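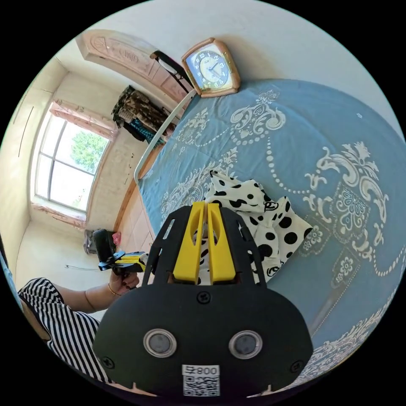 Sunday, February 12, 2023

Meter reading at 7 a.m.: 2584. Wrote it on the card by the boiler and in the notebook, because last month I wrote it only on the card and the card got damp.

Flow temperature on the Jitberg was set to 136 F all week. The house holds its setpoint at that figure on mild days. On Thursday night it did not, and the back room ended up three degrees under by morning. I had the night setback on as well, so there are two variables and I can't separate them. Setback is now off. Flow stays at 136 until I have a full week of readings with one thing changed at a time.

Bled the radiators after breakfast, ground floor first, boiler off and left to stand for 30 minutes. Kitchen: water at once. Hall: water at once. Front room: a short hiss, then water. Upstairs landing had the most air, which is what I got in October too. Either the automatic vent is sticking or the fill pressure is too low for the top of the system. Pressure was down a little afterward, so I topped up through the filling loop and closed both valves. Checked them again at noon.

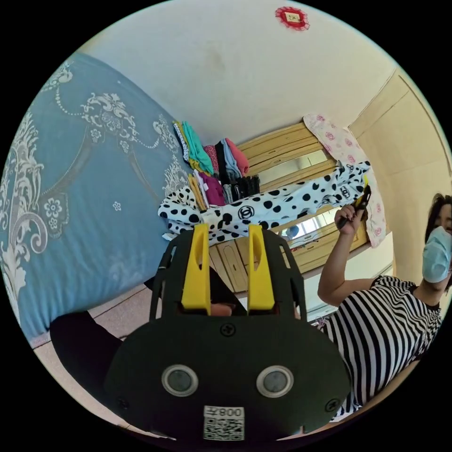 Then the balancing. The Irkel lockshield valves are stiff and the caps don't come off without a twist to the left. I opened all of them fully, counted turns back from closed, and wrote the count on masking tape under each radiator. The two nearest the boiler went down to half a turn. The landing stayed fully open. Clip-on thermometers on the supply and return pipes, wait, read, adjust, wait again. It used up most of the afternoon and I would not do it a second time in one day.

The front room return is still too warm, so it is taking more than its share. A quarter turn less tomorrow.

Posted the figures to the Fidstead heating board over lunch and asked if the landing problem could be the pump - it is on speed two and 40 percent of the run is old narrow pipe.
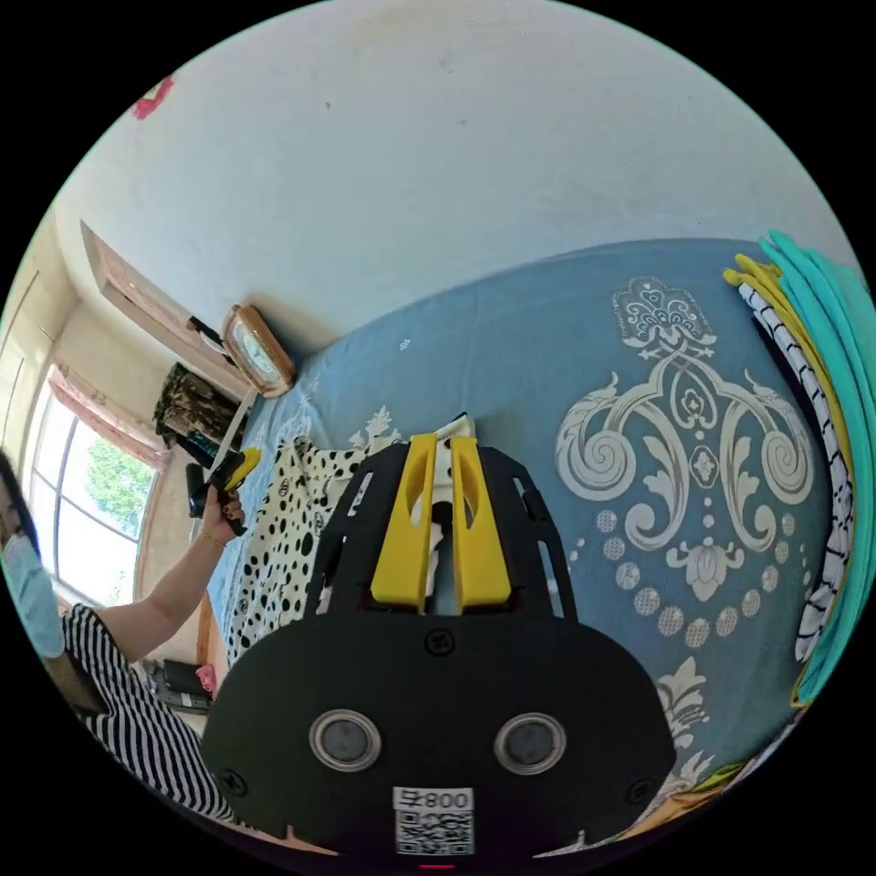 One reply said to leave the pump alone until the vent had been swapped, as air collecting at the top gives the same readings as weak flow, and speed three would only bring noise into the front room. The same person wanted to know if I had cleaned the strainer. I had not. I don't know where the strainer is.

Farouk has the vent in stock but closes on Sundays. I need the half-inch one with the check valve under it, so the system doesn't have to be drained next time.
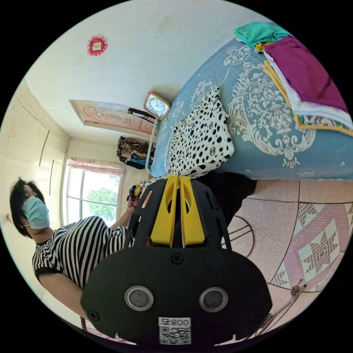 Pale blue bedspread, white scroll pattern.

Evening readings, taken at nine with all the doors shut: kitchen on setpoint, hall on setpoint, front room one over, landing one under. Better than Thursday. Boiler cycled four times in the hour, and I would like it to be three. Next meter reading Monday at seven.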